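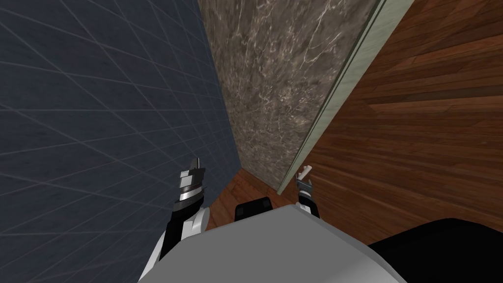
3.2 Late goals and squad rotation

Match logs from both clubs, Gelteo and Jibrin, coded by hand. A goal counts as late if scored after the last substitution. Abubakar and Horgan used a fixed cutoff at minute 75; we did not, becuase substitution times vary too much between coaches. Crowds split at 2,000 and 4,000, three bands. Cup ties left out, also the abandoned November game.

Rotation matters less than expected. Teams making 3 or more changes from the previous lineup conceded late no more often than settled sides. Same pattern home and away.

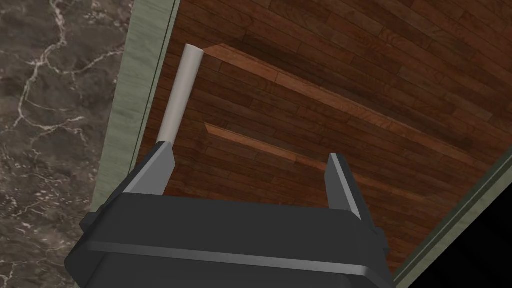

Exception is Jibrin away from home, where 2 changes in central defense went with more late goals against. Small sample, see Nzioka's note on coding red cards. Joo recoded the penalties seperately and the result held.

Late goals conceded were compared by number of lineup changes, league games only. Values are club means.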